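Recording a bottle demonstration with the hand-held gripper

This page is for new people who record demonstrations for the Jorkier project. Please read it one time to the end before you pick up the gripper.

Before the recording

Charge the gripper and clean the lens with a dry cloth. Set the episode limit to 900 frames. Turn on the room lights and leave them the same for the whole session.

The recording

1. Hold the gripper level and start 200 mm away from the bottle.
2. Press the record button and wait one second without moving.
3. Move forward slowly, with the fingers open on both sides of the bottle.
4. Close the fingers below the shoulder of the bottle, not on the cap. Close them gently - a hard squeeze makes the bottle turn.
5. Check that both pads touch the bottle and that it stands straight between them.
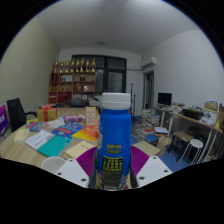
Step 5: bottle upright between the two purple pads, cap free.

6. Lift, carry the bottle to the target place, put it down and open the fingers.
7. Move back before you stop the recording.

If the bottle slips, do not repair the movement in the middle. Stop, delete the episode and begin again from step 1. In our first set we kept 159 episodes from 172, and this is a normal result.

Written by Struan Moffat, February 15, 2024. The part about pouring will be added in April.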